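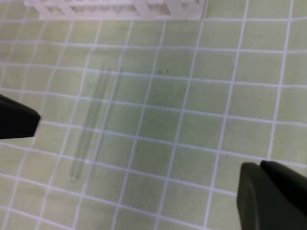

*A glass tube lying on the gridded mat, between the open fingers of the gripper.*

## Tube handling paused at Vimdale after gripper fault

Well, it's been a bit of a month! The tube-sorting arm in our Vimdale lab has been switched off for most of August, and I've had a lot of people stop me in the corridor to ask why, so I said I'd write something up.

The short version is that it was dropping tubes. We'd been running the Kvaran arm overnight, and at 477 tubes into one of those runs it let go of one well above the rack and carried on as though it still had hold of it. It then did the same with the next 7 (all empty, thank goodness). Two of them broke, and Villads Frandsen got a small cut on his thumb clearing up the next morning. He's fine, and he's been very nice about it.

Radek Tóth went through the logs and found that the sensor that tells the arm how hard it's squeezing had drifted. Clear glass is hard for the camera to pick out too, so there wasn't much of a second check – the arm believed the sensor and off it went. My own feeling is that we leaned on that one reading for far too long, and I include myself in that.

Brosmont have sent a replacement sensor and Radek fitted it last week. We're now doing supervised runs in daytime only, some 200 tubes at a time, and the arm has to stop dead if the squeeze reading and the camera disagree.

Until Oddur Riis signs off the overnight runs, please keep sorting by hand, and wear the thick gloves for broken glass, which are in the drawer under the sink. If you find any chips on the floor over by the bench, tell Oddur or me straight away, even tiny ones!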